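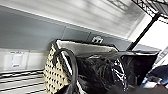
*Figure 8. Woven tote with lining and carry handle.*

## Fitting the Clisura zip-in liner

The liner suits the large Mapplebeck tote and any open-top bag with a rim between 1660 and 2382 mm around, measured along the inside edge. Smaller bags need the short liner, part 448, sold separately.

Before you start, empty the bag and shake out any grit. Let the bag dry fully if you have washed it.

1. Unfold the liner and lay it flat with the grey care label facing up. Leave it for about 8 minutes so the fold lines relax.
2. Open the zip all the way and check that the slider runs freely.
3. Lower the liner into the bag, label side towards the back. Push the four corners down by hand.
4. Fold the top hem over the rim. Start at a side seam and work around to the other side.
5. Press the clips over the hem, one each side of every handle anchor. You should hear a click.
6. Close the zip slowly. If the hem lifts, open the zip again and move the nearest clip outward by a finger width.

**Note:** On bags with a stiff base, fit the Ulow base board after step 3. The board goes under the liner, smooth side up.

**Caution:** Do not clip through a handle or its stitching. The clip can cut the thread when the bag is loaded.

### Removing the liner for washing

1. Unclip the hem, starting at the zip pull end.
2. Lift the liner out by the hem. Don't pull on the zip.
3. Turn it inside out and hand wash in cool water with a mild detergent.
4. Hang in the shade to dry. Do not tumble dry or iron.

**Note:** Colour may transfer from dark fabrics during the first few uses. Treat marks on a light-coloured liner early with a damp cloth and a little dish soap.

### Replacement clips

Clips are sold in bags of 8 through Dirkar stores. Clips from the older push-fit set are narrower and will not grip this hem. If a clip cracks within the warranty period, keep the pieces and write to Aaliyah Paquette at the Dirkar parts desk, quoting the number printed on the care label.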